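Home | About | Gallery | Notes | Software | Contact

Print this page | E-mail this page

Gindora - the tracking and planning side

Welcome to our small gallery. Gindora is the software we write at Brelent for learning two-handed tasks from people, and these notes are gathered by Sadia Lodhi, with corrections from Kavinda Karunaratne, who wrote most of the pose code. Many visitors to our site have asked us to show less source code and more of the work itself. I have tried to do it, although I must admit that a software team is not very colourful to look at. Where I have only words or a listing from the console, I put those.

The whole chain goes in this order: the hand-held grippers are tracked, the tracks are cleaned, the cleaned tracks are cut into pieces, and the planner learns from the pieces. Each step has its own program, and each program can be run alone from the command line. We prefer it so, for the reason that an error in one place is then easier to catch.

1. Two hands, one bowl

Both grippers are closed on the rim of a light blue bowl, one at each side. On top of each one is a white cube with black square markers, and there are smaller markers on the side faces also. The tracker needs to find these cubes in the view from the head, and from them it computes where each jaw is. 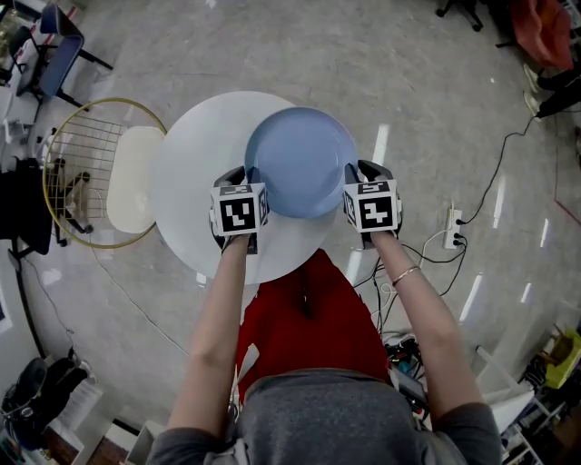
2. When a marker is lost

A wrist turns, or a sleeve comes in between, and the top marker is gone from the view. Earlier our tracker simply stopped at this point and we lost the remainder of the recording. Now it continues with a side face if at least one is readable, and if none is readable it fills the gap from the motion before and after. We permit a gap of 5 frames. A longer one is flagged for a person to look at.

Console listing, one recording from the bowl set:

frames read: 1,201
filled by interpolation: 40
flagged: 0

Kavinda wishes me to add that zero flagged is a good day. On shiny floors the lamps can give false corners, and then the flagged number goes up quite fast.

3. The distance between the jaws

Bowls are the favourite object of our planner team, and also the one they complain about most. When two grippers hold the same rigid thing, the distance between them should stay constant until one lets go. Mitali Uddin wrote a check for this in September. It draws the distance as a single line, and a flat line means that the two tracks agree with each other. If the line has a slope, usually the clocks have drifted, or one cube was mounted a little crooked on its gripper.

The check is now switched on by default. To turn it off, use the option --no-rigid.

4. Cutting into pieces

Reach, grasp, lift, carry, place, release. The cutter makes its proposal and Brian Mohamedi or I correct it by hand in the label viewer. At present we have 178 corrected recordings of table tasks. The border between "grasp" and "lift" is still a matter of discussion in our office, and Brian's labels come a little later than mine. We keep both versions.

5. Planner replay

Before anything moves on the real arms, every learned path is replayed in the simulator, which we call Imora. Sunil Seneviratne looks after it. The two arms are planned together as one body with a shared constraint at the object, so that one arm cannot hurry and twist the bowl out of the other. It is slower to compute this way - on my own laptop I can go and make a cup of tea - but the paths are much smoother.

The next pages for the gallery will be on the label viewer and its keyboard shortcuts. If you find a mistake in my text or in the numbers, kindly write to me by the e-mail link.

Print this page | E-mail this page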